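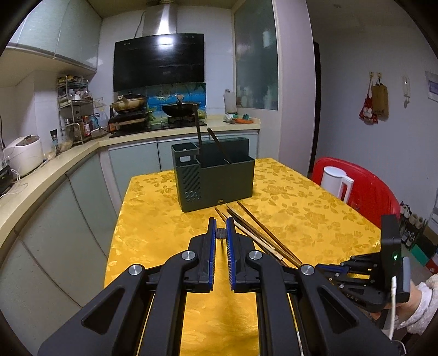
식탁 위 젓가락과 수저통 앞에서, 손에 든 그리퍼.

2026년 9월 8일 화요일

아침에 그리퍼부터 점검했다. 어제 저녁부터 왼쪽 손가락이 닫힐 때 살짝 늦게 따라오는 느낌이 있었다. 손잡이를 천천히 당겼다 놓기를 반복하니 끝까지 벌어지기 직전에 한 번 걸린다. 관절 캡 네 개를 풀어 닦았다. 바깥쪽 하나에 실 보푸라기가 감겨 있었다. 핀셋으로 빼내고 윤활제를 아주 조금만 발랐다. 5월에 너무 많이 발랐다가 패드까지 번져서 하루를 버린 적이 있다.

파란 패드는 골 사이에 때가 끼어 알코올 솜으로 닦았다. 오른쪽 패드는 아래 모서리가 조금 들떠 있다. 아직 쓸 만하지만 이번 주 안에 갈아야 한다. 여분은 한 쌍 남았고 Stesik에 더 주문해 두었다. 납기는 답이 없다.

영점은 다시 잡았다. 완전히 닫았을 때 값이 312로 나왔는데 원래는 290이어야 한다. 캡을 너무 조인 것 같아서 반 바퀴씩 풀고 다시 재니 290으로 돌아왔다. 완전히 벌린 값은 2,306. 세 번 재서 세 번 다 같았다. 수첩에 적고 Graham Bramwell에게도 메일로 보냈다. Nastville 쪽 장비는 벌린 값이 우리와 다르다고 하는데, 링크를 새로 바꾼 뒤로 그렇다고 한다. 그쪽 값을 그대로 가져다 쓰면 안 되겠다.

점심 먹고 식탁에서 젓가락 집기를 했다. 나무젓가락은 여러 개가 겹쳐 있으면 두 개씩 물리는 일이 많다. 손가락을 덜 벌리고 들어가면 나은데, 그러면 비스듬한 것은 옆으로 밀린다. 결국 벌린 폭은 그대로 두고 손목 각도만 젓가락 방향에 맞췄다. 식탁보가 미끄러워서 끝이 바닥에 닿으면 천까지 같이 집힌다. 손가락 끝을 조금 띄우는 연습이 더 필요하다.

흰 케이블이 자꾸 손등에 닿아 신경이 쓰였다. 손잡이 쪽에 끈으로 한 번 묶으니 덜하다. 너무 짧게 묶으면 손목을 돌릴 때 당기니까 여유를 한 뼘 남겼다. 옆에 단 장치는 고정 나사가 조금 풀려 있어서 조였다. 초록불은 오후 내내 한 번도 꺼지지 않았다.

저녁에 기록을 옮기고 누적 횟수를 보니 3,105회다. Ebihara 씨가 준 점검표에는 패드 교체 주기가 비어 있다. 이번에 갈 때 횟수를 적어 두면 다음부터는 기준이 생긴다.

내일 할 일: 오른쪽 패드 교체, 영점 재확인, Etau에 케이블 길이 문의. 알코올 솜도 거의 다 썼다.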